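Setting Up and Keeping a Small Desk With a Hutch

Posted 2020-10-01 in Home Tips

A desk with a shelf unit on top takes up no more floor than a plain desk and holds twice as much. The trouble is that the shelves fill up in a week and then the desktop fills up too. These notes cover lining the compartments, sorting what goes where, and handling large boards near the desk without scraping the paint or the wall.

Empty it first

Take everything off the hutch and put it on the floor or a bed. Wipe the shelves with a barely damp cloth, then a dry one. Let the wood stand open for an hour before you line it. If the hutch is a separate piece, check the screws that hold it to the desk while it is empty. They work loose over time, and a full hutch is heavy to deal with later.

Lining the compartments

Felt, thick craft paper and thin foam all work. A dark color hides dust and scuffs, and small light-colored things are easier to find against it. Red, brown and dark green are good choices on a gray desk.

Measure each compartment separately, even if they look the same. Joyce Urio lined a hutch that should have had matching sections and found one was 2 mm narrower than its neighbor. Cut a paper pattern, try it in place, then cut the felt. Use double-sided tape at the corners and skip the glue. Glue soaks through felt and leaves hard spots, and it has to be scraped off when you want to change the lining.

If the back panel has a hole for cords, mark it on the pattern before cutting. A small hole can be done with a leather punch.

What goes where

Upper compartments: light things you don't need every day, such as folded cloths, spare covers and wrapping paper.

Middle: things you reach for while sitting down.

Desktop: one holder for cards and loose papers, pushed to the side, and whatever you are working on today.

A side table next to the desk is a good place for a tablet, a phone and a pen. It keeps them off the work surface, and a charging cable can drop straight to the floor. Run the cable along the wall if people walk past that side.

Moving a board or a panel near the desk

Large flat pieces such as a back panel, a drawing board or a spare tabletop do most of the damage in a small room. The corners catch the desk edge before you notice. Clear the floor between the door and the desk, including shoes and cords. Hold the board by both sides, low down, and keep it tilted a little so you can see past the top. Go slowly when the far edge gets close to the desk.
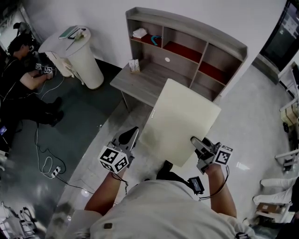 Can I rest a board against the front edge of the desk while I work on the shelves?

For a few minutes it's fine if you put a folded towel over the edge first. For longer than that, lay the board flat on the floor or stand it against a wall with a strip of old carpet under it. A board leaning on a desk with thin legs can push the whole desk back when somebody bumps it.

Legs and floors

Thin legs leave marks on soft flooring. Stick felt pads under each one and check them every May, or whenever you do your spring cleaning. On a hard floor, rubber pads hold better. If the desk rocks, slip a bit of card under the short leg until it stops, then replace the card with a pad of the same thickness.

Leave a small gap between the desk and the wall for cords and for air. White walls show every rub mark, so put two stick-on bumpers on the back of the hutch – one at each top corner. A rub mark that is already there will often come off with a clean eraser.

Keeping it that way

Once a week, take everything off the desktop that didn't start there. Papers go in the holder, and when the holder is full you sort it before adding more. Shake out the cloths and brush the felt with a dry paintbrush, working the dust out of the back corners toward you. A vacuum hose will lift the lining unless you hold it down with your other hand.

Erasto Lyimo wrote in to say he keeps one compartment empty on purpose – it takes whatever is in the way when he needs the whole desktop. He clears it out again the same evening. If you try this, pick a compartment at eye level. The ones higher up get forgotten.

Spare felt can be rolled and kept at the back of the top shelf, with the paper patterns inside the roll. Write the compartment on each pattern in pencil.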